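The White Table in Lundby

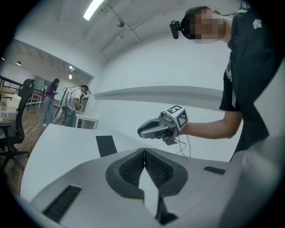 The long room, with the white table and the lamp over it.

Olesia Semeniuk came to Lundby in December, with one suitcase and a paper where the address was written two times. The room was on the second floor. It had white walls and a white ceiling, and in the ceiling were pipes which went across without any order, as if the man who put them there had been thinking of his dinner. One long lamp gave light to everything. Under it stood the table.

"This is your side," said Kalliopi Sfakianakis, and she put her hand flat on the white surface. "That is Jirayu's side. Between you there is no line, but you will feel it."

Olesia did not feel it. In the first week her sleeves were always on his side, and her tea also. Jirayu Noiphan said nothing. He moved her cup back to her slowly, with one finger, and continued his work. He wore a black T-shirt even when there was snow on the street, and he leaned so far over the table that she was afraid for his back.

They spoke little. She was ashamed of her English and he was shy of his. For many days they had only the words of the work: here, wait, more left, again please. When she was tired she looked up to the pipes and followed one of them with her eyes until the wall. She had a favorite. It went toward the right corner and she had decided, without any reason, that it came from the sea.

One evening she told him this. It took her a long time to make the sentence.

Jirayu straightened up and looked at the ceiling.

"Which sea?" he asked.

She had not thought about that. "The one in Belon," she said. "My grandmother had a house there. It had 48 steps down to the water, and she knew each one. One step she called the liar, it moved under the foot."

"My mother's kitchen also had a table like this," he said after a moment. "White. My brother and I did our lessons on it. She washed it so much that in the middle it was not white any more."

He bent over again. But the next morning her cup was on his side, and he left it there the whole day.

In spring Kalliopi brought a letter. The owner of the building wanted the rooms back and they would all go to Kashindye, where there was a bigger place with windows on two sides. Everybody was glad. Olesia said that she was glad too. At night she lay in her bed and tried to remember how the pipes went, and she was not able to finish the last one.

The table could not come. It was 37 years old, Kalliopi said, and it would not pass through the door, because the wall had been built after it. She laughed when she said it. Jirayu did not laugh. He went to the shelf at the back wall and cleaned it with his hand, from one end to the other, although it was already clean.

On June 29, 2020 they worked until late. When Kalliopi had gone down to the car, Olesia took a pencil and lay down on the floor under the table. On the lower side, where no cloth had ever come, she wrote her name. Then she held out the pencil.

He got down on the floor next to her, with difficulty, complaining of his knees in his own language. He wrote his name very small. Between the two names he drew a line, and above the line he drew a cup.

"On which side is it?" she asked.

He looked at it for a while — his head was almost on her shoulder — and then Kalliopi called from the stairs that the car was waiting.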